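Moltasel: two-arm board task set, simulated

Part of the Vutness tooling repository 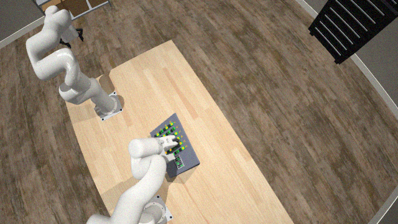

Moltasel is a set of simulated episodes for bimanual manipulation over a small parts board, together with the replay and checking scripts used to build it. It was written to exercise the Kusow planner, and most of the design choices follow from that. The set can be used without Kusow. The Pastor logger is needed only if you want to record new episodes.

Contents

3608 episodes, after filtering
2 arms per episode, each with a parallel gripper
100 seeds held back for evaluation (the heldout folder)
one scene file, one task file, one set of camera poses

The first recording run produced 4000 episodes. The missing ones were dropped by the checker, mostly for joint limit violations on the wrist during the retreat phase. Their indices were not reused, so episode numbers in the index file have gaps. Do not assume they are contiguous.

Scene

The arms are bolted to a fixed table. The board lies flat on the table top and its pose is sampled at reset, within limits given in scene.yaml. Parts are placed on the board in rows, and their colours come from the task file. Colour carries no meaning for the planner, which works on part identifiers, but it is kept in the rendered output for people training perception on the images.

Background furniture is static. It has collision geometry, and the planner does treat it as an obstacle, although in practice neither arm is asked to reach that far.

Lighting is a single key light with soft shadows. Shadows cast by an arm onto the board are a known source of error for colour-based segmentation. If you threshold on hue alone, expect darker parts to merge with the board face wherever an arm leans over it.

Control

Joint position targets are sent to both arms on a shared clock. There is no separate clock per arm, and the logger will refuse to start if the two controllers report different step sizes. Gripper commands are normalised: 0 is closed, 1 is open. Measured finger width is stored next to the command, so a stalled grasp can be found by comparing the two.

One arm may be parked while the other works. A parked arm still receives targets at every step, held at its park pose. Early users filtered these steps out as idle and then found that the arms no longer lined up in time. Keep them, or drop the same steps for both.

Planning

Kusow plans each arm in turn and treats the other as a moving obstacle along its last committed path. The result is conservative. Close to the board the second arm will sometimes wait when a person would see plenty of room. The waits are left in the data and are marked in the phase field as hold.

Phases are: park, approach, align, grasp, lift, place, retreat, hold. They are written by the planner when it commits a segment, so they describe what the planner intended. A step labelled grasp does not mean a part was held. Use the contact flag for that.

Perception

Object poses in the main files are ground truth from the simulator. A second file per episode holds the output of our pose estimator on the same frames, with missing detections stored as null. The estimator does badly when a gripper sits over a row, and small parts are the first to be lost. We have not tried to tune it for this set.

Segmentation masks give one id per part and one id per arm. The table and the board have separate ids. Wall, floor and furniture share a single background id.

File layout

episodes/ state, actions, phases, contacts
frames/ rendered colour and depth
masks/ part and arm ids
estimates/ pose estimator output
heldout/ same structure, evaluation seeds only
scene.yaml
task.yaml
index.csv

Running a replay

moltasel replay --episode 12 --render

Without --render the replay checks states only and is much quicker. It stops at the first step where the replayed joint state differs from the stored one by more than the tolerance in scene.yaml. Depth images are rendered again on replay and may differ slightly between graphics drivers. Joint states should not.

To check the whole set:

moltasel check --all --report report.csv

Known problems

Contact flags flicker for a step or two at first touch. A short median filter is enough for most uses.

The base plates have simplified collision shapes that ignore the bolts. Small parts dropped beside a plate can come to rest in positions that look wrong when rendered.

The index file from the January build lists the wrong task hash for some held-out seeds. Rebuild it with moltasel index before comparing scores.

Limits of use

All data is simulated, and friction values were chosen to keep the solver stable. They were not measured. Policies trained only on this set have not been tested by us on physical arms, and the joint velocity limits in scene.yaml should not be copied to a real controller.

Changes

0.3 added estimates/, fixed mask ids for parts under a gripper
0.2 shared clock for both arms, older recordings removed
0.1 first internal version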